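Shared Tables and Waste Bins: A Reminder to All Room Users

Following the quarterly review of common areas at the Corkley building, the Facilities Office asks all members to observe the clearing procedure for shared worktables. The review covered 41 rooms and was coordinated by Melahat Kahraman and Selim Erdem. Most rooms were in good order. The most frequent remark concerned packaging and paper cups left on tables after use.

Before leaving a room, please place used cups, paper plates, tissue and empty pouches in the lined bin. Shipping packages should be opened and checked before they are thrown away, and labels bearing a name or address should be removed. Laptops, mice, tape and spray bottles may remain on the table during the working day – they should be moved to the back so that the front is free for the next group.

Bins are emptied every evening. A bin that fills earlier may be taken to the collection point on the ground floor, where replacement bags are kept.

Shared worktable and lined waste bin, Corkley building

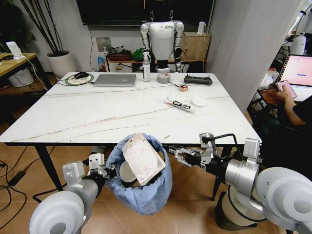
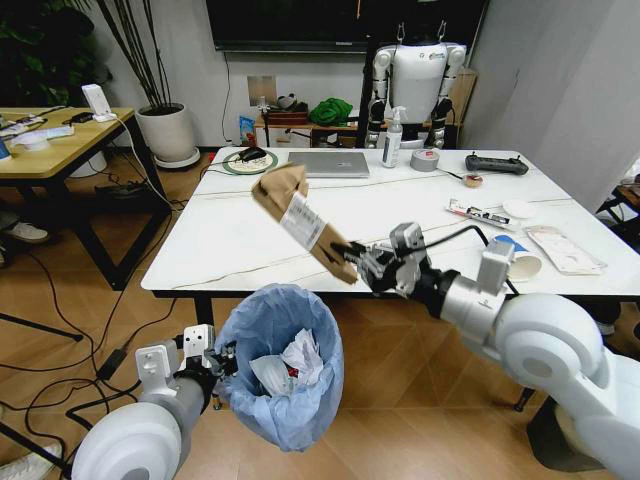
Members who require an additional bin should write to Eylül Gökçe at the Facilities Office, stating the room number and the usual number of users. Requests received before the end of March have been processed, and 28 new bins have been delivered. The next review will include the Jallent annex.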